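# Recording pick-up examples for a small bottle

These steps cover one recording shift for the bottle task. You need the arm powered and homed, the Jirkeo recorder open, and a dataset folder with your initials in its name. A full set is 412 episodes, split over several shifts.

1. Wipe the tabletop and set the bottle on the left part of it, upright, cap on top.
2. Bring the gripper over the bottle and stop above the cap.
3. Press record, then wait one second before moving. 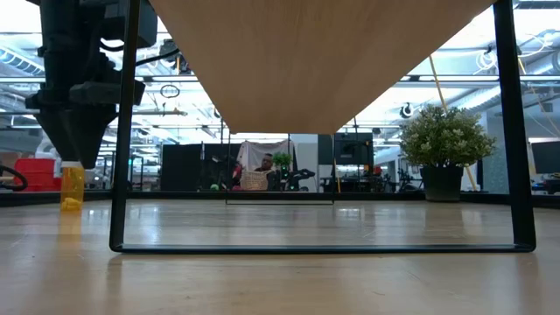
How many start positions do I need? Use 34, spread across the part of the table the arm can reach, and record each one several times.

4. Lower the arm at a steady speed. Close the fingers, lift, and hold for two seconds.
5. Press stop. Mark the episode as success or failure before starting the next one.

Keep the failures. Jirkeo stores them in a separate folder, and we use them later to train the success detector.

## Bottle on its side

About a third of the set should start with the bottle lying down. Change the direction of the cap from one episode to the next. Open the fingers wide before you approach, and check the wrist view to see that the bottle is in it from the first frame.

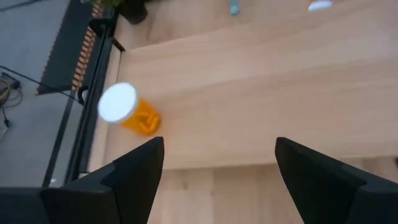
Macarena Miranda commented that her first model always turned the wrist the same way, and that mixing the cap directions fixed it after one more shift.

If the bottle rolls, let it come to rest and carry on with the same episode. Stop only if it leaves the table.

At the end of the shift, run the Jirkeo check and upload the folder. Episodes longer than 2000 steps are rejected and have to be recorded again.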